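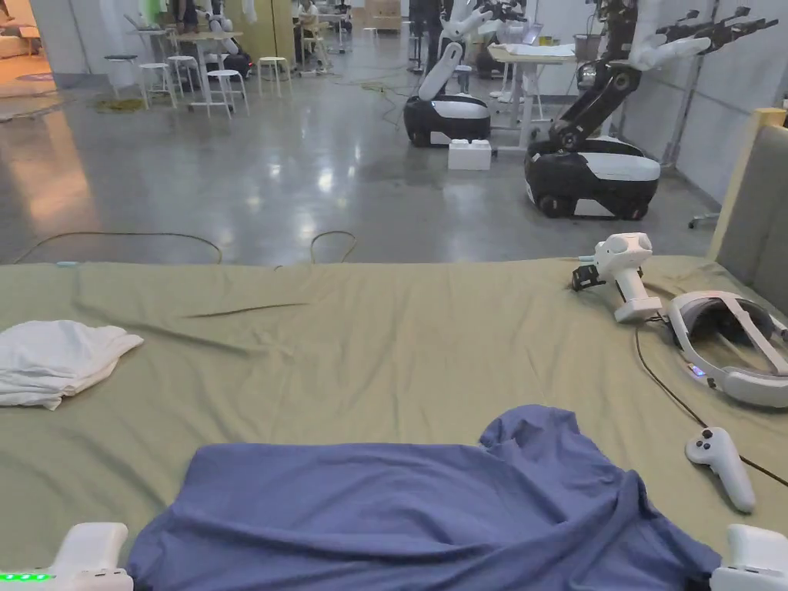
Blue T-shirt and white cloth on an olive-green sheet.

Flullstead Household Work and Pay Survey
Data card, second release

What this is

A table of 1,296 survey responses on paid work, unpaid work and hourly pay, collected from adults in Flullstead in August. One row per person. Pornthip Phuthong wrote the questionnaire and Sakda Sombatkul did the cleaning and coding.

The first release was quoted a few times as proof that women in Flullstead are paid less for the same work. It may well be so. This table can't show it, and I would ask people to stop citing it that way.

What is in it

responses.csv - the main table
codebook.txt - question wording and answer codes
weights.csv - optional, see below

Job titles were coded into broad groups. "Care and cleaning" holds home health aides, hotel housekeepers and a school nurse, so a pay gap inside that group tells you very little about equal pay for equal work.

How it was collected

Most responses came through an online form run on Cadura. Another 200 were taken on paper at the Wiriya shopping center on a Saturday, between 10 a.m. and 4 p.m. Anyone working a weekend shift was at work, which is a poor start for a survey about work.

Race and gender were self-reported and both could be skipped. Skips were higher on paper. Please don't fill them in from first names. One group did this with the first release and got a striking result that I don't believe.

Known problems

Hours of housework are self-estimated. In households where 2 adults both answered, the totals often add up to more laundry than any home could produce.

Pay is before tax and includes tips for some people and not for others. The question was vague. It has been fixed for next time, but that doesn't help these rows.

The weights match age and gender only. They do nothing for race, income or immigration status, and I would leave them out of any comparison between those groups.

Cells with fewer than 3 people are blanked.

Changes since the first release

Duplicate form entries removed. The "fairness score" column is gone - it was an average of unrelated questions. The Dandier scripts that used it will fail, and should.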